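Room reset robots, anyone else dealing with this?

tmoschos_fac
Facilities at a training center, Nendasberg site. We run 5 rooms, turnover between classes used to be 2 of us with a cart. Since June the robot does chairs and we do "exceptions". Anybody else? What happened to your hours

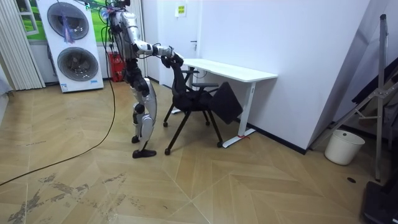
hcarrasco
Hours same here, job's different. I used to set rooms, now I get paged when one is stuck. The folding seat kind on casters are the worst for us, grab the top of the backrest like that and ours swivels half the time. Then its me anyway. Also who owns the cable on the floor, you or IT? We fought over that for weeks.

tmoschos_fac
IT. in theory

Aldana_B
Gonna disagree with the gloom. 400 chairs a day wrecked my back. Let it be slow, dont care. I do the AV checks now and go home not hurting

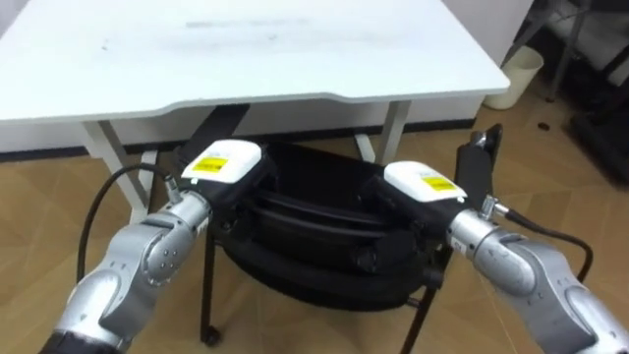
and I got the AV training paid for, which never wouldve happened before. Ask for it in writing.

hcarrasco
Good for you but we lost the evening shift at Didelitz. Two people. Not "moved to AV", gone.

Aldana_B
ok thats bad. Ours was a no layoffs deal, Celeste got it signed before anything rolled in

tmoschos_fac
We got a slide deck lol. Will ask about training. Does anyone log the exceptions? Thinking I should start

hcarrasco
Yes. Every one, with the minutes. Only thing my manager reads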